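Skarura Apartments – Resident FAQ
Home > Residents > Questions
Last updated 23 July 2025

Quick answers to the stuff that lands in the office inbox most. Not everything is here yet. More coming when I get a minute. – Nayara Barbosa, front office

When is rent due?
First of the month. Grace period runs 3 days, then the late fee goes on automatically. Portal, check or money order. No cash at the office, please don't slide cash under the door either.

I paid in the portal and it still says I owe.
Bank transfers take a couple of business days to clear. If you have the confirmation email you're fine. No email – check that the payment went through, the portal times out if you leave it sitting on the last page.

How do I put in a repair request?
Portal, "Maintenance" tab. Or call the office. Unit number, what's wrong, whether we can come in if you're out. "Sink broken" is hard to work with. Which sink? Leaking, clogged, no hot water?

What counts as an emergency?
Water coming through a ceiling, no heat when it's freezing out, a lockout, anything sparking. Smell gas? Leave first, then call the gas company from outside, then us. A burnt out bulb is not an emergency. Neither is a slow drain, sorry.

Who are the Sikano people I keep seeing in the hallway?
Sikano is our plumbing contractor. They're working floor by floor on the shutoff valves. You get written notice on your door before they need your unit. They should knock and wait. If they don't, tell me.

How does the heating and cooling work?
Each unit has its own. Buildings A and B have the wall thermostat. Building C has the newer wall units that run off a handheld remote, one per bedroom plus one for the living room. They are paired to the unit in that room so swapping them around won't work.

My remote stopped working.
Batteries first. Nine times out of ten. Then check that nothing tall is blocking the front of the wall unit. Still nothing, put in a request. 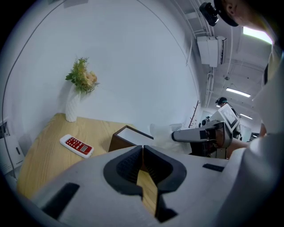 Lost ones get replaced at cost and it comes off your account, same as a mailbox key. Moving out? Leave them all in the unit, kitchen counter is fine. We check for them at the walkthrough.

Can I use a space heater?
Oil-filled or ceramic with tip-over shutoff, yes. Straight into the wall outlet, no extension cords or power strips. Nothing with an open coil.

Laundry?
Basement of Building B, open 6 am to 11 pm. Machines are run by Srisuk, not us, so refunds go through the number on the sticker. Please take your clothes out when the cycle ends. People will move them and I can't referee that.

Is parking included?
One space per lease. Second space if we have one, $135 a month, waiting list at the office. Visitor spots are for visitors – overnight is OK with a pass, pick one up before 5. Stara does the towing and they do not call us first. Once a car is on their lot we can't get it released for you.

Pets?
Cats yes. Dogs up to 40 lbs, one per unit. Deposit is $400, refundable if theres no damage. Fish tanks under 20 gallons, no deposit. Service and assistance animals are handled separately, come talk to me.

Can I paint?
Yes with written approval, but it goes back to the original white when you leave or we charge for it. Small nail holes are fine. Adhesive hooks are honestly worse, they take the paint right off.

Where do packages go?
Locker room by the main entrance. Code for your locker comes by text. Oversize goes to the office, bring ID. If the carrier says deliverd and its not in either place, start with the carrier.

The door code isn't working.
Common door codes change every October and any time we have a problem. New one goes out by email. If your email changed, update it in the portal or you won't get it.

How much notice to move out?
60 days, in writing, portal message counts. A phone call doesn't. Month-to-month is 30.

When do I get my deposit back?
Within 30 days, mailed to the forwarding address you give us. No forwarding address, it goes to your old unit and then it's a mess.

Can I sublet?
No. You can add someone to the lease, application and background check required. Allow a week.

Something not on here?
Office is in Building A, unit 824, ring the bell. Open 9 to 5 weekdays, closed for lunch 12:30 to 1.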